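Changes to the Mending Library for fall

The Radedham Mending Library goes back to its regular hours in September. We closed the lending side over the summer to check every item on the shelves, and the result is a shorter catalog and a few changes to how loans work. Please read this through before your next visit, even if you have been borrowing for years.

Hours and location

We are still on the upper floor of the old Vollbridge building, in the two rooms at the end of the hall. The side entrance on the parking lot is the one to use. The front doors are locked after 5 p.m. and the bell there does not ring upstairs.

Lending opens at 10 a.m. and closes at 7 p.m. The help table starts later, at 11, and runs until we close. If you only need to drop something off, there is a gray bin inside the side entrance. Put your member card number on the slip and tape it to the item. Slips without a number end up in a pile and take us a long time to sort out.

What came off the shelves

Two of the older sewing machines have been retired. One had a cracked hook and the other had been repaired so many times that the stitch length could no longer be trusted. We kept the feet and bobbins from both. The Szűcs overlocker stays, but it now goes out only to people who have done the threading session, which takes half an hour and is free. Most of the damage we see on that machine comes from pulling thread through backward after a jam.

The big steam press is also gone. It weighed too much to carry down the stairs safely and was borrowed twice last year. The small travel irons are still here, along with three full-size irons and the tabletop boards.

We went through the hand tools at the same time. Scissors marked with a green ring are for fabric only. Please do not cut paper, tape, zip ties or wire with them. A pair of good shears costs us more to sharpen than most people expect, and we sent out all of ours in July.

Loan periods

Machines go out for 10 days. Hand tools, irons and boards go out for three weeks. You can renew once by phone or at the desk unless somebody is waiting. We have dropped the second renewal. It worked when we had fewer members, but the wait for a basic machine last spring got to be over a month, and a lot of that was down to machines sitting in closets.

Late fees stay the same. If you know you will be late, call. We would much sooner move a date than charge you for it. 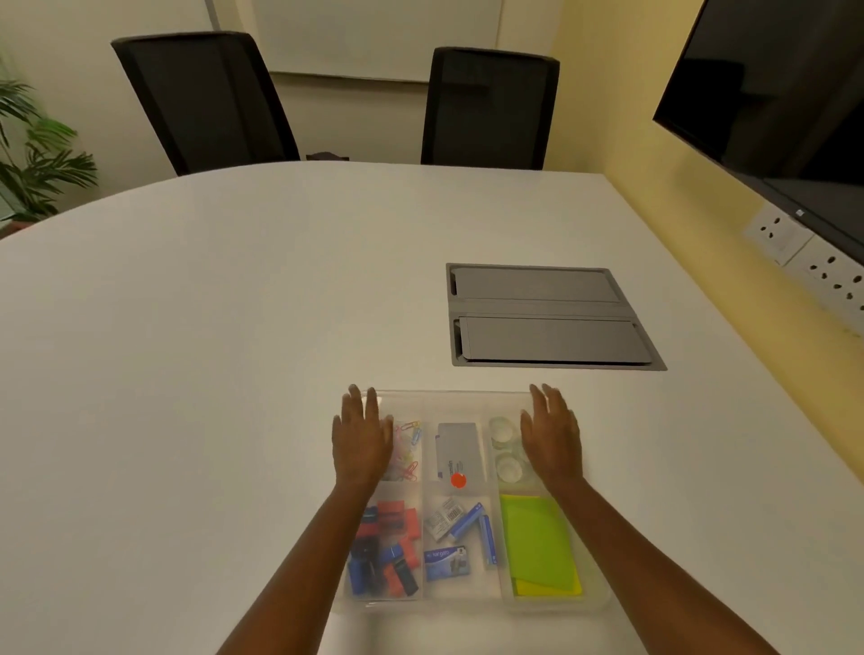
Returns need to come back with all their parts. Each machine has a card in the lid that lists what belongs with it: power cord, foot pedal, presser feet, bobbins, the small screwdriver, the brush. Go down the card before you leave home. We lost seven foot pedals between January and June, and although most of them turned up again, the machines could not go out while they were missing. If you have an odd pedal or cord at home with a white Radedham sticker on it, we want it back and will not ask how long you have had it.

Please leave the last bobbin in the machine and a scrap of fabric under the foot. It protects the feed dogs on the ride home and lets us see how the tension was set.

The help table

The help table is for people who want to fix something themselves and have gotten stuck. It is not a drop-off repair service, though we get asked for that every week. Bring the garment, bring the thread if you have a match, and plan to stay and do the work with somebody next to you.

The most common jobs last year were hems, zippers and worn-through elbows, in that order. Zippers take the longest. If yours has only lost its slider, come early in the day, as it can often be replaced without taking the whole zipper out. If the teeth are missing or the tape has torn, it will need a full replacement, and you should bring a new zipper of the same length. Measure from the top stop to the bottom stop and leave off the loose tape at the ends.

For jeans worn through at the inner thigh, come before the hole opens up if you can. Thin fabric is much easier to reinforce than a gap is to fill. A patch on the inside, cut about an inch larger than the thin area on all sides, will hold for a year or more on most pairs.

We cannot help with leather, waterproof jackets with taped seams, or anything that has not been washed. The last one applies to everybody, including dog beds.

Darning evenings

Darning starts again in September, from 6 p.m. until closing. Wool socks are the best thing to learn on, and we have a box of single ones for practice. Darning mushrooms are provided. The yarn is mostly donated, so the colors are whatever we have. If you want a repair that does not show, bring your own. Sulness Yarns on Mill Street gives our members a discount on the small darning cards if you show your card at the register.

Beginners often pull the yarn too tight, and the heel puckers. Leave a small loop at the end of each row. It looks messy at first but settles in the wash.

Donations

We can take thread on full or nearly full spools, buttons in sets, zippers longer than six inches, cotton and denim in pieces of half a yard or more, and working irons. Old cotton thread that snaps when you tug it should go in the trash. It breaks in the machine and it breaks in the seam.

We cannot take patterns this year. There are 666 in the filing drawers already, a good number of them missing pieces, and until they have been gone through we do not have room for more. If you would like to help with that job, leave your name at the desk. It mostly means unfolding tissue paper and checking it against the instruction sheet – slow work, but you can do it sitting down, and you may keep any duplicates.

Membership

Cards from last year are good through the end of October. Renewal is the same price as before, with the same reduced rate for students and anyone over 65. One card covers everyone living at the same address. If you have moved or changed your phone number, tell us when you renew, since overdue notices and wait list calls both go to the number on file.

The new catalog is in the binder at the lending desk. Items on loan are marked in pencil, and the waiting list for basic machines is on the last page.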